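Print
E-mail

About Astport

Astport arranges group accommodation for conferences, trade fairs and academic meetings. We hold room allotments at 17 partner hotels and release them to delegates through a single booking page for each event. The company is run by Veronika Gulyás (contracts) and Nahuel Benítez (delegate services).

What we do

An organizer gives us the venue, the dates and an estimate of room nights. We request rates from hotels within walking distance first, then from those on a direct bus or tram line. Each offer is entered in the same format: room type, rate per night, breakfast, local tax, cancellation terms and walking time to the venue door. Walking times are measured on foot by our own staff at 8:30 in the morning – map estimates are not used.

The smallest block we contract is 40 rooms. Smaller groups are passed to our partner agency, Burevo, on the same terms.

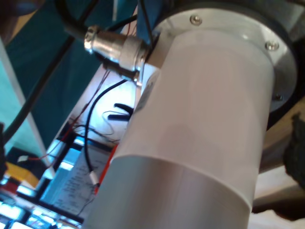

Levente Bozsik writes that the walking times were the part his delegates used most, and that he would like to see the last tram listed next to them. Departure times for the last tram have been included on all event pages since April.

Rates and release dates

Rates are fixed at contract and do not change with demand. Unsold rooms go back to the hotel 60 days before arrival, unless the organizer asks in writing for a later date and the hotel agrees. After release, we can still request rooms, but at the public rate.

Name changes are free until noon on the day before arrival. Refunds follow the hotel's own terms, which are shown before payment.

Systems

Bookings are handled in Rivo, our reservation software. It sends rooming lists to the hotels each evening and keeps a record of every change. Almost 1,000 delegates can be loaded from one spreadsheet.
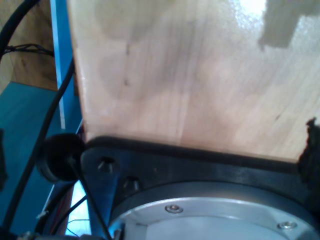
Astport – group accommodation

Contact

New events: Veronika Gulyás
Existing bookings: Nahuel Benítez
Hotels wishing to join the partner list: Imre Szűcs

Print
E-mail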